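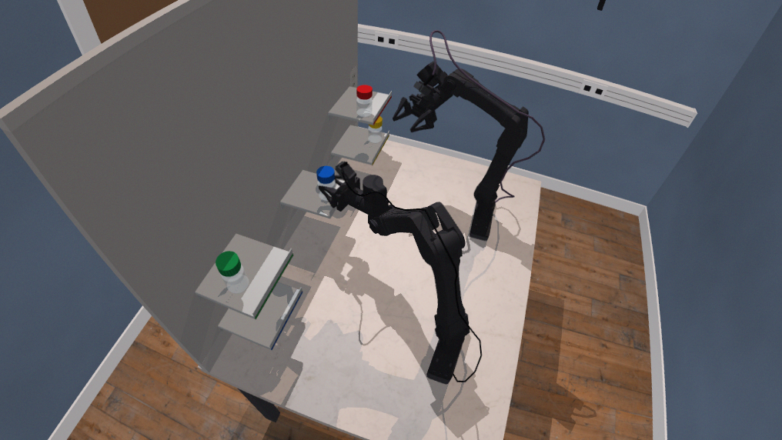
Trarnadau, 6 de enero de 2018. Jikura presenta los primeros resultados de Vinon, su programa de evaluación de brazos robóticos en tareas de orden doméstico y reposición de tienda. El programa plantea una pregunta sencilla: si una máquina puede encargarse ya de colocar y retirar productos de un estante sin que una persona tenga que estar pendiente. La respuesta de la empresa es que todavía no, al menos fuera de condiciones muy controladas. Las pruebas se hacen en simulación, con dos brazos negros montados a un lado de una mesa y, enfrente, un panel con baldas a distintas alturas. Los frascos llevan tapones de distinto color, rojo, amarillo, azul y verde oscuro, y el sistema recibe el encargo por color.

La primera fase duró seis meses y reunió 900 intentos. Según Iman Tawfik, directora técnica de Vinon, el agarre de un frasco aislado y bien iluminado es la parte que mejor funciona. Los fallos se concentran en los frascos que quedan debajo de otra balda, donde la pinza tiene poco espacio para entrar, y en los encargos que exigen que los dos brazos trabajen cerca uno del otro.

«En una cocina o en una tienda casi todo está medio tapado por otra cosa», explica Tawfik. «Una persona mete la mano de lado y no lo piensa. El brazo tiene que planificar ese movimiento entero, y a veces renuncia o golpea el borde de la balda».

También las sombras dan problemas. El equipo ha variado la luz de la escena simulada y ha comprobado que el sistema de visión confunde con más frecuencia los recipientes transparentes cuando la sombra del propio brazo cae sobre ellos. Joaquim Meireles, responsable de percepción, señala que los tapones de color ayudan, pero que en una casa real no se puede contar con ellos.
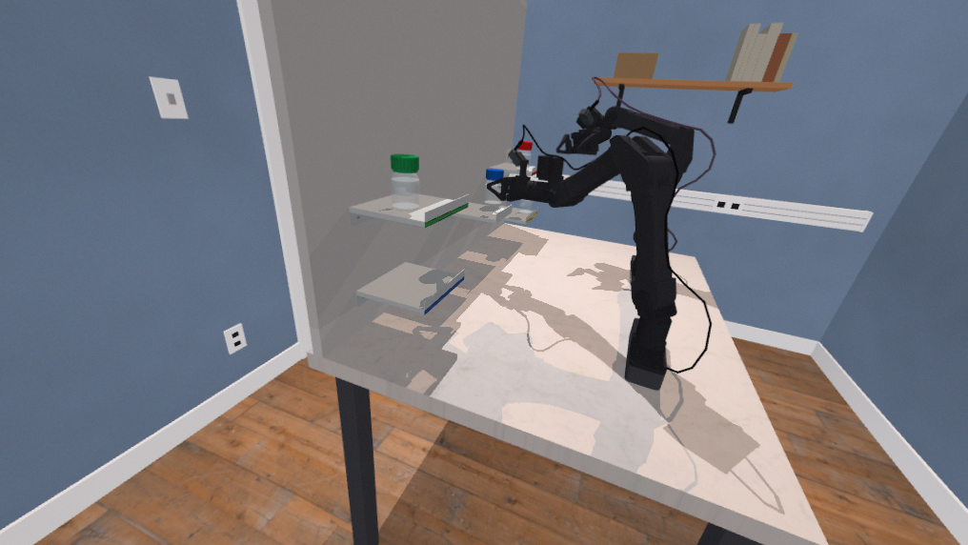 De la simulación al local

La segunda fase empezará en febrero en la trastienda de Song, la cadena de droguerías que colabora en el proyecto. Se instalará una mesa con la misma disposición y los brazos trabajarán con envases del surtido habitual, fuera del horario de atención al público. Durante las pruebas habrá siempre un operario con acceso al paro de emergencia.

Shaimaa Ouali, jefa de operaciones de Song, indica que la cadena no prevé cambios de plantilla a raíz del ensayo. «Queremos saber qué parte de la reposición se puede dejar preparada por la noche. Si es poca, también nos sirve saberlo», afirma.

Jikura no ha fijado fecha para un producto comercial. Los datos de la primera fase se facilitarán a los centros de investigación que los soliciten por escrito.

Contacto de prensa

Dalia Helmy, departamento de comunicación de Jikura, Trarnadau.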